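Chapter 4
Fabric Before the Cut

Start here even if you have sewn before. Most of what goes wrong with a garment goes wrong before the scissors come out. Wrong grain. Cloth not washed. Width guessed at. The sewing gets the blame later.

This chapter: fiber and weave (short), grain, shrinkage, estimating yardage, laying out. Pressing is in Chapter 5. Bring a tape measure, a pencil, and a yard of any plain woven cotton to class.

4.1 What woven cloth is

Two sets of threads. The warp runs the length of the bolt, the weft goes across it, over and under. The warp is held under tension on the loom, so it is usually the stronger of the two and stretches less. Weft gives a little. Pull a scrap both ways and you will feel it.

The selvage is the finished edge down each side of the bolt. Tighter than the rest, sometimes printed, sometimes pinholed. Never cut a pattern piece into it. It can shrink differently from the body of the cloth and the seam will pucker.

Bias is any direction that isn't warp or weft. True bias is 45 degrees. Very stretchy, very useful for binding, a nuisance everywhere else.

Key terms so far: warp, weft, selvage, bias, true bias. Know these, they come back in every chapter.

4.2 Finding the grain

Printed fabric lies to you. The print may be a little off the grain, and then you have to choose which one to follow. Follow the grain for trousers. For a cushion, follow the print, who cares.

To check: snip near the cut end, catch one weft thread, pull it gently all the way accross. It leaves a thin line. Cut along the line. Now fold the cloth selvage to selvage. If the cut ends don't meet, the cloth is skewed, and you pull it on the opposite diagonal until they do. Takes two people for anything over a couple of yards.

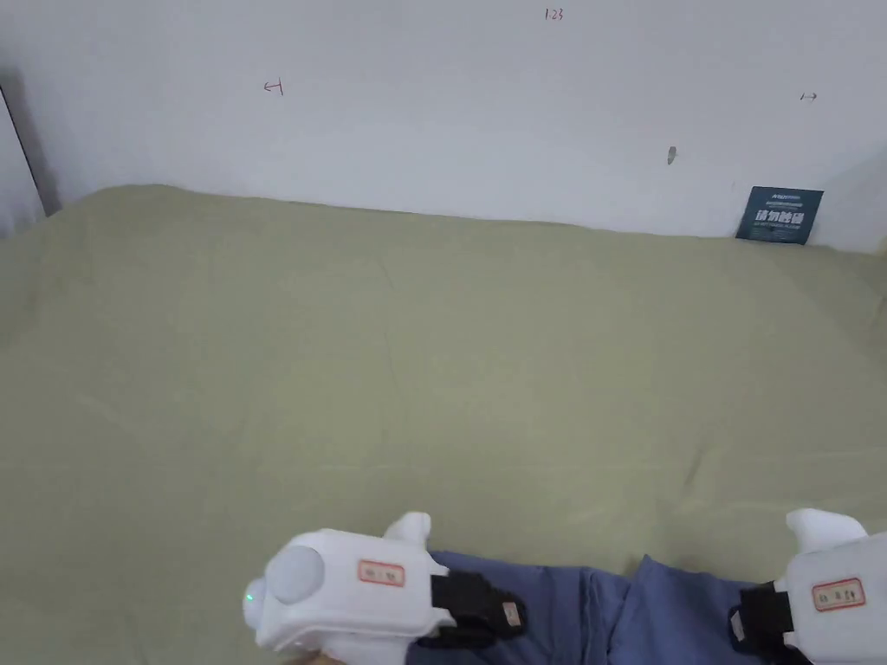 Plain colors are harder than stripes for this, with no lines to guide the eye. Mark the right side with chalk as soon as you have decided which it is. On many solid cottons the two sides are nearly the same in daylight and not at all the same once the jacket is made up.

4.3 Shrinkage

Wash first. Always, if the garment will ever be washed. Same temperature, same dryer.

Case: the Brultcombe aprons. Getachew Kumsa's workshop took an order for 300 aprons in an unwashed cotton twill. Cut length 900 mm. After one hot wash the first sample came back short, and the bibs had twisted as well. Omar Farah, the cutter, had asked for a wash test in March and was told there wasnt time. The second batch was washed as yardage before cutting. It cost an extra afternoon.

To work out shrinkage, mark a square 200 mm on each side, wash, dry, press, measure again. Do length and width separately, they are rarely equal. Divide the loss by the starting measurement and multiply by 100. Write both figures on the swatch card.

4.4 Swatch cards

One card per fabric. Staple the swatch at the top, warp running up and down. Then: supplier, width, fiber, weight, shrinkage both ways, care. A filled-in card for Tilahun twill, 274 grams per square meter, is in the back of the book. Copy the layout.

Before section 4.5, finish cards for two fabrics of your own. One should be a knit.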